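December 17, 2023

Cloths again. Spent most of the day on the white knitted ones, the waffle pattern with the round cells. I have been putting off a decision about them since October, when Sarahí Ochoa moved the cleaning supplies to Grirholm and left me the textile drawer with no list of what was in it.

Condition first. The knit is sound. Cells are still raised, no flattening that I can find, and the ridges hold up when the cloth is bunched. The edges are the weak point. They shed. Single fibers work out along the border, and now and then a longer thread comes free and lies across the table. I trimmed two of these with the small scissors and then stopped, as I could not tell whether the thread was a cut end or part of the last row. Pulling is worse. One pull on a sample this morning closed up nine cells in a line and they did not open again.
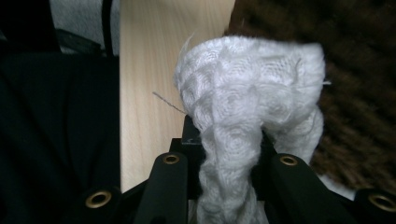 Folding is the other problem. A flat cotton towel takes a crease and keeps it. This knit does not. Folded in quarters it rises back to nearly twice the height within a minute, and a stack of six leans. Held by the middle and lifted, it makes a puff on top and a tail below, and set down that way it takes less room than the same cloth folded. I tried four methods:

Quarters, stacked. Leans.
Thirds, then rolled. Stable, but the roll opens if it is not packed against something.
Rolled from the corner. Tight, slow to do, and it strains the border.
Bunched by the middle, tail down. Fast. Looks bad. Sheds least, since the border is handled once.

Rolled in thirds is the method for the drawer. Bunched is the method for the basket, where appearance does not matter and the sides keep everything upright.

Weights, on the kitchen scale. One cloth alone did not give a steady reading, so I weighed a full drawer lot: 1307 grams. The lot with the older flat towels added came to 3306 grams. The drawer runners are sold by Ziltum and the sheet that came with them gives no limit, only a drawing of a screw. I am keeping the flat towels on the shelf.

On baskets. The brown woven one is the right shape for this, rectangular with square sides, and the floor is solid, so lint stays in and can be tipped out. The lattice on the sides is tight but it is still a lattice. A loose thread can catch in it and then the cloth comes out with a pull in it. Sandamali Matubbar suggested a liner last week. I had two candidates, a cotton bag cut open along one seam and a plain white plastic bag. The cotton is better and I only have one piece. The plastic slides, crumples in the corners and has to be flattened again each time the basket is emptied. It does stop threads from catching. I put my hand along the inside with the liner in and felt nothing snag.

The handle slot matters more than I expected. With the slot end away from me at an angle, I can pull the basket by it with one hand and keep the other free for the liner. Square to the table edge, I was reaching over the long side every time. Angled is how it stays. 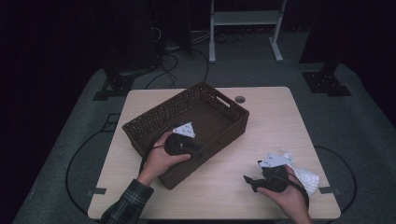
Janaka Ekanayake read the liner notes over the phone with me this evening and objected to the plastic. His view is that a cloth put away with any damp in it will smell by the third day in plastic, and that the lattice was the reason to buy a woven basket in the first place. Take the bag out, he said, and trim the threads before they go in. I said trimming was how the trouble started. He said to use a needle, draw the thread to the back of the knit and leave it there.

He is right about the damp. I will try the needle on the sample that is already spoiled.

Remaining: label the drawer; write the contents on the list as item 153, cloths, white, knit; ask Haruto Onishi if the second cotton bag is still at Wijesinghe. Did not get to the napkins. Table wiped, lint tipped out, scissors back on the hook.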